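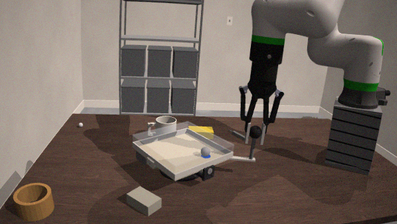 Attachment 1. Clear-walled tray and lever with black ball knob.

Ticket 388
Subject: Scheduled backup stops before finishing
Opened by: Sharon Khaemba, Viliswood office
Assigned to: Nhàn Châu
Opened: October 14, 2026
Priority: Normal

Problem as reported
The nightly backup from the Viliswood file server to the Sasico storage unit stops partway through. The log ends with "destination not available." A manual backup of a single folder works. Nothing was changed on the server that I know of. Restarting the storage unit did not help.

First reply (Nhàn)
Please send the log from the last failed run and tell me which folder it stopped on. Also check the free space on the Sasico unit and whether sleep mode is turned on. It is under Power, second tab.

Reply (Sharon)
Log sent. It stopped in the Mwaipopo folder, same as the night before. Free space is 40 percent. Sleep mode is on, set to 16 minutes. I don't remember setting it. 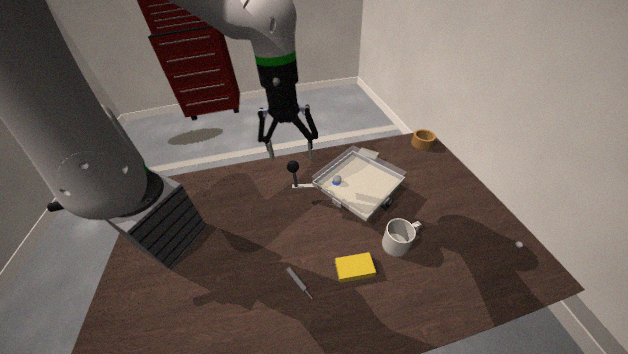

Attachment 2. Wooden tabletop, dark brown, with pale gray walls behind.

Notes (Nhàn)
The Mwaipopo folder has a lot of small files. The backup program spends up to 50 minutes comparing them before it writes anything. The unit sees no traffic in that time and goes to sleep, and the program does not wake it. The default for sleep mode was changed in the May firmware.

Steps taken
Turned off sleep mode on the storage unit.
Set the retry count in the backup program to 3.
Ran the full job by hand. It finished with no errors.
Deleted the incomplete backup sets.

Reply (Sharon)
Last night's run finished too. The Wiston office has the same unit. Should they change theirs?

Reply (Nhàn)
Yes, same setting. I will open a separate ticket for Wiston.

Status: Resolved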